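I got to Kaswood at ten on 13 May 2024 with two flat whites and a list of questions, and Marama Kingi had already wiped down the bench twice. She's looked after supplies for the teaching lab there for years, and if you've ever opened a drawer looking for a tube and found a stapler, she's the person you want to meet.

I'd come because of the trays. A friend at Rutherford had told me Marama could set up a bench for a class in the time it takes most of us to find our glasses, and I wanted to know how (my own shed is a disgrace and I was hoping for tips!).

"It's all in where things live," she told me. "People buy containers first. I put the bits out on the bench for a week and see where hands go, and then I buy the containers."

We started with tubes, her great love. She goes through a fair few of them, 3,676 ordered last year by her reckoning, nearly all from a supplier called Bimport, and she has opinions about every kind. She likes the clear ones best, even though they're the devil to spot on a pale bench. 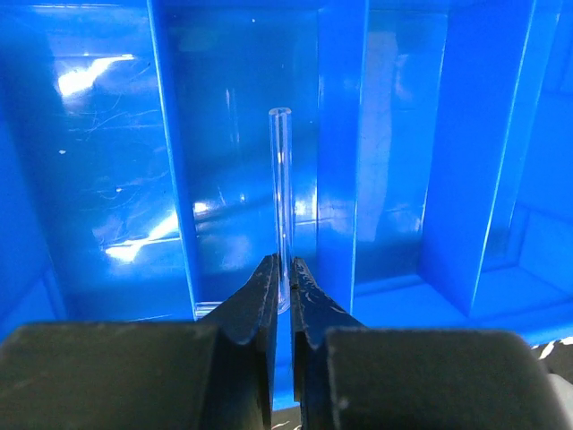

So how do you store clear tubes so they don't get lost?

"Standing up, in a rack, in a colour you can see from the door," Marama said. "If they're lying in a drawer they roll to the back and you'll order another box you didn't need. I did that at Kirnholm, my first job, and we ended up with 1,435 spares. I was still finding homes for them in September!"

She laughs about it now. She didn't then, I gather, and her boss at the time, Ebony Tawhiri, made her write the number on the whiteboard and leave it up. The two of them are great mates these days, and Ebony still sends her pictures of messy drawers.

I asked about colour, because I'd noticed she kept coming back to it. Her rule is that nothing gets a label if a colour will do. Blue is for sorting, yellow is for tubes, white is for whatever's on its way somewhere else. She reckons a new student picks it up in one session, and a label they'll ignore all year.
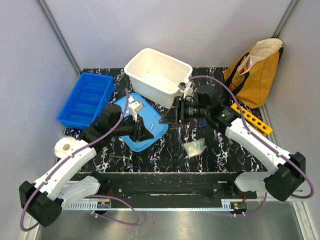
The other thing she's firm on is leaving compartments empty. I'd have filled every one, I said, and she gave me a look. "You need somewhere for the next thing to go. A full organizer is just a box." She gives herself 90 seconds at the end of the day to put stray bits back, and whatever's left over goes in a bag to be dealt with in the morning.

And does it get dealt with in the morning?

"Mostly," she said, and drank the rest of her coffee. Then she sent me home with a spare divider tray for the shed, which currently has 24 odd screws in it and a tape measure I'd given up on.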